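4 Weekly care of the two-arm cell

Applies to: Tameck bench cells with two arms on the front rail
Revised Mon 24 February by Jolien Van Acker. Replaces the old sheet kept in the Predesine folder.

This section covers the front rail, the mounting plates, the cables and the grippers. For first-time assembly see section 2. For replacing a joint motor see section 6. Allow 30 minutes for the whole job, longer if a plate has to be re-seated.

4.1 What you need

Hex key set, metric
Torque driver from the Jadell kit
Soft brush, 25 mm or narrower
Vacuum with a crevice nozzle
Lint-free cloths
Small side cutters and spare cable ties
The cell logbook

Do not use compressed air inside the enclosure. It drives dirt into the rail groove and on to the boards below it.

4.2 Before you start

1. Let the running job finish, or stop it from the operator screen. Do not use the emergency stop to end a normal job.
2. Send both arms to the park position. Wait until the screen shows "Parked" for left and right.
3. Switch off arm power at the supply. Leave the control computer on.
4. Wait 3 minutes before touching any cable.
5. Hang the "Do not switch on" tag on the supply.

CAUTION: The arms have no brakes. If power is cut away from the park position, the forearm drops. Support it with one hand under the forearm, never under the gripper.

4.3 Cleaning the rail

The groove in the front rail collects crumbs, dust and swarf from the plate bolts. Dirt under a plate tilts the arm by a small amount at the base and a much larger amount at the gripper.

1. Brush the groove from the centre towards each end. Work with the vacuum nozzle just behind the brush.
2. Clean up to the edge of each mounting plate. Do not push dirt under the plate.
3. Wipe the top face of the rail with a dry cloth.
4. Vacuum the slotted panel below the rail. Keep the nozzle away from the circuit boards and their leads.

Note: If the groove is sticky, dampen the cloth with water and wring it out well. Solvent lifts the coating on the work surface.

4.4 Checking the mounting plates

1. Hold the arm low down, close to the plate, and rock it gently forwards and back. There should be no play.
2. Check each bolt with the torque driver at the setting printed inside the Jadell lid.
3. If a bolt turns before the driver clicks, tighten it and write the arm and bolt position in the logbook.
4. If the same bolt has moved on two visits running, take it out, clean the thread and fit a new one. Use part 831, not a bolt from the general drawer.

Any plate that has been loosened must be followed by a full calibration (section 5). A check of one point is not enough.

4.5 Cables and boards

1. Follow each gripper cable by hand from the sensor unit back along the arm. Feel for flat spots and cuts.
2. Check that the cable leaves the sensor unit in an open loop. A tight cable will pull the plug out when the wrist turns.
3. Look at the wires at the front edge. They must lie clear of the rail and must not cross in front of a mounting plate.
4. Replace any cable tie that has slipped or cracked. Cut the tail flush.
5. Press each plug on the boards home with a fingertip. Do not pull on the wires to test them.

Lieven Peeters keeps the spare gripper cables. Sign one out before you fit it, and return the damaged one with a label on the fault.

4.6 Test run after cleaning

1. Remove the tag and switch on arm power. Stand clear of the enclosure.
2. Home the left arm, then the right.
3. Set out the table for the Yang tableware routine: basket at the back, tray to its right with the plate on it. Any light items will do in the basket.
4. Run the routine at the slow setting.

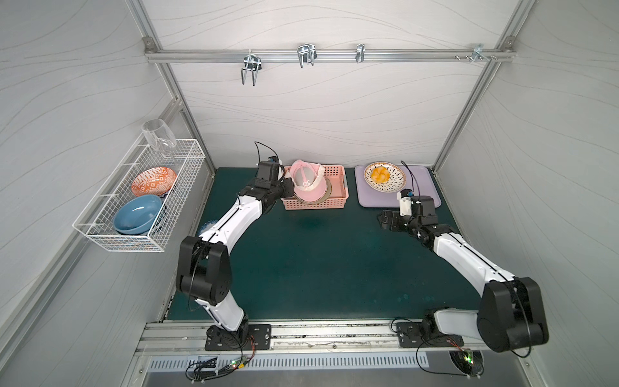
5. Watch both wrists for the whole run. Stop the routine if a cable catches, or if one arm enters the other's half of the table without the screen showing "Shared".
6. Listen at the base of each arm. A click at the start of a move usually means a loose plate bolt. Go back to 4.4.
7. Repeat at normal speed.

Check the hooks on the back rail and the wire basket on the left wall before the second run. They are fixed obstacles in the arm map, and a hook that has slid along the rail no longer matches its place in the map. Move it back to its mark and tighten it.

4.7 Logbook entry

Write down the date, your initials, any bolt that moved, any part fitted and the run counter. Every 500 runs the gripper pads are changed as well, as described in section 4.8.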